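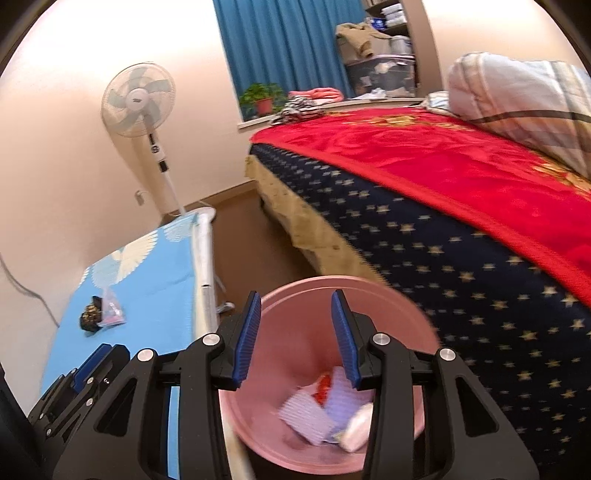

Boglárka Deák
Home Tips Editor, The Drasia Household Page
July 23, 2026

Print | E-mail this page
34 shares | 8 comments

Bedroom table tips I tried, and what I think of them

Every advice book I own has a chapter on the kitchen counter and another on the hall closet. The bedroom table gets a paragraph, usually with a candle in it. Mine runs along beside the bed with a light blue cover on it, and for most of last year it was where small soft things went to be ignored. Socks, wraps, the cloth I'd used to wipe the mirror, a bag from the drugstore with one thing left inside.

In February I started working through the usual tips one at a time, giving each of them a fair run before I complained about it. I have complained about most of them. A few I kept.

Put a bin between the table and the bed

Keep this one. I was ready to dislike it because the people who recommend it also tend to sell bins, but a round pink one with a plain smooth inside has done more for this room than any drawer divider. The gap between a table and a bed is dead space anyway. You can't walk through it comfortably and you can't vacuum it without moving something.

Get one with a thick, rounded rim. Thin rims catch on the table cover when you pull the bin out, and then the whole cover comes with it along with your glasses. Smooth walls matter too. I had a woven basket there before, and lint got into the weave and stayed for good.

What I don't believe is the claim that you need a lid. A lid means a hand to lift it, and the hand is usually holding the thing you want to drop. Without a lid you can also see when the bottom is covered. Mine goes out when I can't see the bottom anymore, which is sooner than "when full" and a good deal less smelly if somebody has dropped an apple core in.

Decide what the bin means

Is it trash, laundry, or "somewhere else"? Pick one and tell the household. The Litton home guide (my copy is missing its cover, so don't ask me for the edition) says one bin can do all three if you sort it in the evening. I tried that for 16 days. I sorted it on four of them. A good washcloth went out with the tissues and I had to go down to the curb after it.

If you've only got room for one, make it trash, and let the laundry pile up on a chair where at least it looks like laundry.

The "one pass" method

The idea is that you start at the near end of the table and work toward the wall, touching everything once, and each thing is either dropped, folded or carried off before you pick up the next. There's a version of this in nearly every tidying course. I paid 40 dollars for one from Nurnano and it was the whole of lesson two.

It works on hard objects. It's no good on cloth. A piece of cloth has to be opened before you know what it is, and once it's open it covers three other things. So you end up touching it twice at the very least, and the teacher never mentions this because she demonstrates with a stapler.

My change, for what it's worth: pull the soft stuff together in one part of the table first and don't decide anything yet. Then open each piece, flat, on the empty part. Look at it. A stain you can't see in a crumpled bundle shows up right away when the cloth is spread out.

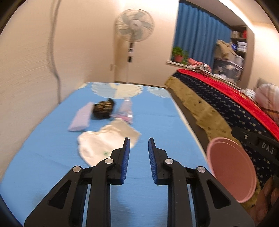
Soft things gathered on the blue cover, with the cream-white cloth spread out nearest.

Bundles

I mean anything that's been balled up and left. A scarf, tights, a thin top, whatever came off last and got squashed. Dark patterned ones are the worst because they look finished, as if somebody had rolled them that way on purpose. Open them all. I have found a hair clip in one, an earring back in another, and in a brown leopard wrap of mine, a receipt that would have been useful the month before.

The tip I was given was to shake each bundle over the bin. Please don't. Shake it over the bed, on a plain blanket, where a small thing will lie there and wait for you. Over the bin you'll hear a tick and spend the next while with your arm in the trash.

Clear bags

People will tell you to move small items into clear plastic bags so that you can see what you've got. I've never been won over. You see the front item and a lot of fold. Leave two clear bags next to each other and by the weekend each of them holds half of something.

If a bag is already on the table, empty it before you do anything else and then see whether you still want the bag. Usually you don't. Tie a knot in it before it goes in the bin or it'll puff open and take up all the room.

About table covers

A cover on a bedroom table is a mixed blessing. It saves the top from cups and nail polish, and a pale one with a print (mine has big fans and feathers at the ends) hides a bare wall's dullness a little. It also creases, and the creases stay where you folded it in the store.

Things I've been told to do for creases:

Hair dryer on warm, held a hand's width off. Does something on thin vinyl. Did nothing on my other cover, a cotton blend.

Damp towel over the crease, then books. Two nights. It moved the crease over by an inch, I'd swear to it.

Iron on low through a pillowcase. Fine for fabric, if the label allows it, and a terrible idea for anything with plastic in it. Check the label first and then check again.

Turn it around so the creases are at the wall end. Free, takes no time. This is what I do.

Wipe along the length of the table and never across it. Going across drags the cover off its edge and you'll be straightening it all day. And look at the edge itself now and then, the part that hangs down toward the bed. Dark marks collect there from knees, bags and the vacuum, and they're much easier to shift in the first week. A drop of dish soap on a damp cloth, dabbed. I've read that white toothpaste is better. It left a cloudy patch on mine, so no.

The leave-it-empty rule

Dunbar's little booklet, the one that came free with the closet rods, says the table should be completely bare every night. I don't know who lives like that. I aimed for it through most of spring and the only result was that I hid things in the bed frame.

What I'd go with is that the end nearest the bed is bare. The wall end can have a few things on it. You need the near end in the dark, for a glass of water or a phone, and you don't need the far end until morning.

Folding the odd cloths

Cloths with no proper shape, like an old shirt cut up for dusting, don't need folding. I know there's a method. There's a video with 8 steps, and at the end you have a small parcel that falls open when you breathe on it. Lay them flat on top of one another, pale ones together, and put the pile in a shoebox. Any piece that's gone stiff or has a mark that survived two washes can be used once more for the window tracks and then go straight in the bin.

Fluffy pieces are different. They shed on everything, so they get their own box or they go. I threw out a fluffy sock of mine with no partner, after keeping it long enough to be embarrassed, and I haven't missed it.

How long it should take

The Nurnano course promises a clear table in five minutes. With hard things, maybe. With cloth it took me closer to 16 the first time, and that was with the phone in another room. It's quicker now, mostly for the dull reason that there's less on it.

If you have a trick for keeping a cover from sliding that doesn't involve tape or those clips with the fruit on them, write to me through the comments. I've tried the rubber shelf liner. It left dots.

Print | E-mail this page
8 comments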